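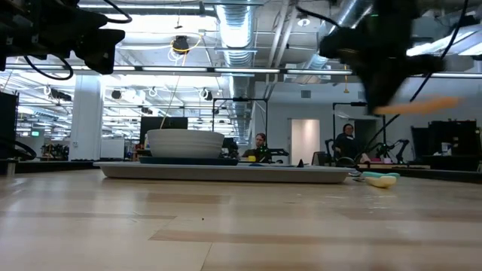

Households in Neleck to get weekly food waste collection from June

Print this story | E-mail this story

Share 41 | Comments 3

Households in Neleck will have their food waste collected every week from June, after the district council agreed to extend a scheme that has been running in the neighbouring village of Lirnov since last autumn.

The new round will cover 781 homes. Each will be given a small lidded caddy for the kitchen, a larger bin with a locking handle to be left at the kerb, and a first roll of liners. Delivery of the bins is due to start in May and the council expects to finish before the first collection.

General rubbish, which is now picked up every week, will move to once a fortnight at the same time. Recycling and garden waste rounds will not change, although some streets will have their recycling taken in the afternoon instead of the morning while crews learn the new route.

The decision was made at a meeting in the council offices on Leblanc Street, where members voted in favour after a debate of nearly two hours. Four councillors voted against. They said they supported collecting food waste but did not want to see fewer visits for ordinary rubbish, particularly in the flats above the shops in the old town, where storage is short.

A report put before the meeting said food made up close to a third of what Neleck residents put in their general bins. Much of it was leftovers scraped from plates, along with bread, salad and vegetable peelings. A smaller share was food still in its wrapping. All of it is currently sent to landfill outside the district, and the council pays for it by weight.

Under the new arrangement the food waste will be taken to a plant run by Pleltedeck, the firm which already handles the material from Lirnov. There it is broken down in sealed tanks. The gas given off is used to make electricity and what remains is spread on farmland as fertiliser.

The contract with Pleltedeck will run for three years, with the option of a further year if both sides agree. The council has not said what it will cost in total. The report said the price per tonne was lower than the landfill charge and that the saving should cover the cost of the extra lorry by the end of the second year.

Residents will be able to put all cooked and raw food in the bins, including meat, fish, bones, dairy products, eggshells, tea bags and coffee grounds. Plate scrapings are accepted and there is no need to separate them. Liquids such as milk, soup and cooking oil should be kept out. Packaging must also be removed, and this includes wrapping marked as compostable, which the plant cannot process.

Either the liners supplied or ordinary plastic bags may be used, as bags are stripped out by machine before the waste goes into the tanks. Newspaper will do as well. Spare liners will be handed out free at the library and at the council offices, and residents can ask for more by tying an empty liner to the handle of the kerbside bin on collection day.

Several people who wrote to the council before the meeting raised concerns about smells and foxes. Officers said there had been few complaints from Lirnov. The kerbside bins there had been knocked over in high winds on a number of occasions but the lids had generally stayed shut when the handle was locked forward. Advice on this will be printed on the lids of the Neleck bins.

There was also a question about washing. The council will not clean the caddies. Its leaflet recommends emptying them every two or three days, rinsing them with warm water and washing-up liquid, and leaving the lid open until they are dry. The larger bins can be hosed down.

Lirnov was chosen for the trial because it has one main road and a mix of houses and small blocks of flats. In the first month just over half of homes put a bin out. That figure rose through the winter and was close to two-thirds by the end of February. Take-up was weakest in the flats, where residents share bins kept in a yard, and the council has since moved these nearer to the doors and put up larger signs.

The same problem is expected in Neleck. Of the homes on the new round, 100 are in blocks with shared bin stores, and these will not be given kerbside bins of their own. They will have shared containers with a foot pedal, emptied on the same day as the rest of the street. Landlords and managing agents have been sent a letter asking where the containers should stand. The council said it wanted replies before the end of April.

Households with a child in nappies, and people with medical waste, will be able to ask for a larger general bin when the fortnightly rounds begin. Homes with five or more people can also apply. Forms will be available at the library and on the council website, and existing agreements for larger bins will carry over without a new form. Residents who already have help bringing their bins to the kerb will have their food bin collected in the same way.

Councillors in favour of the scheme said the Lirnov trial had shown that people used the service when it was simple. Those against asked for the fortnightly rounds to be looked at again after six months, and this was added to the decision before the vote. The review will cover missed collections, fly-tipping and the number of requests for larger bins. It will be brought back to a public meeting before the end of the year.

A proposal to include cafés and takeaways was put off. The council said it did not have room on the lorry for trade waste this year and that businesses were free to make their own arrangements. Schools are also outside the scheme for now, although the primary school already sends its vegetable peelings to the allotments next door.

Two drop-in sessions will be held in the library in May, where staff will have a caddy and a kerbside bin on show and will answer questions about collection days. The sessions will run from 10am until noon and again from 5pm to 7pm for people who are at work during the day. A leaflet with a calendar will be delivered to every address on the round along with the bins.

Food bins should be at the kerb by 6.30am on collection day. Crews will not go back for bins put out late, but extra food waste can be held over until the following week. Anyone whose bin is missed should report it by the end of the next working day.

People who do not wish to take part are asked to keep their bins in case they change their minds, or to leave them for the next occupier if they move. Lost or damaged bins will be replaced free of charge during the first year. After that a charge may be made, and the amount has not been set.

The rest of the district, including the farms and outlying cottages, will be considered next year once figures from Neleck are available.

Print this story | E-mail this story

Share 41 | Comments 3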